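Karkcombe workshop update: the peg board

The two-armed robot at Karkcombe spent most of May on one job, which is putting blue pegs into white plates. The aim is a set of 200 good examples for Wuno, the learning system that Hartono is training to do light assembly. We are at about 230 attempts so far, but not all of those will be kept. 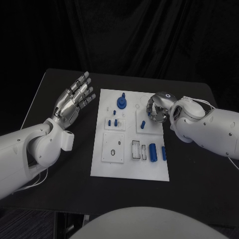

The right hand low over the square plate.

Each example is one run at the board, with an operator guiding both arms from start to finish. Wuno gets the view from the robot's head along with the joint positions of the arms and fingers. Operators work in pairs and swap every 10 runs, as attention drops off quickly after that. Runs where a peg is dropped are saved in a separate folder and labeled by hand.

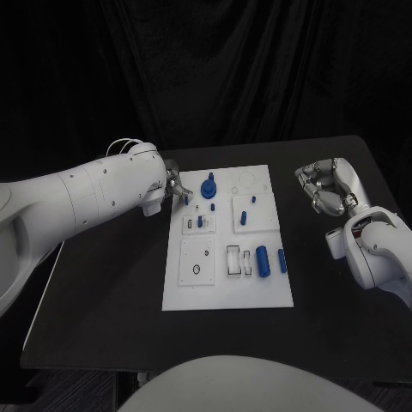 What changed this month

Kusau sent a revised operator guide. Every run now begins with a short pause so the arms are still before recording starts. Operators are also asked to slow down over the plates. Early runs were quick, and the system copied the speed without the accuracy. 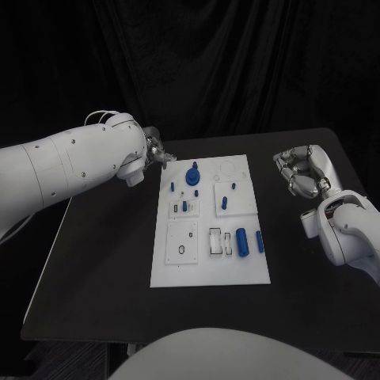 Both hands clear of the board, with two pegs on the square plate.

Small pegs remain the hardest part of the job. The fingers hide the peg from the head view just when the operator needs to see it, and a peg picked up at a tilt has to be straightened before it will go in. We have asked for more examples of that correction, including slow ones.

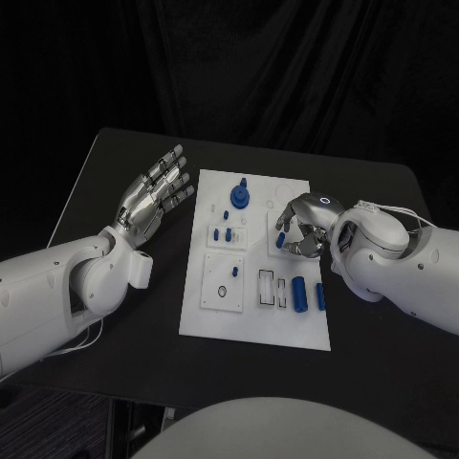
A blue peg in the right hand, above the square plate.

The first training run on the new set starts on a Thursday, once labeling is finished. Results will be in the next issue. Anyone with 2 hours free for labeling can sign up on the sheet by the workshop door. Training takes a few minutes and you can work from your own desk.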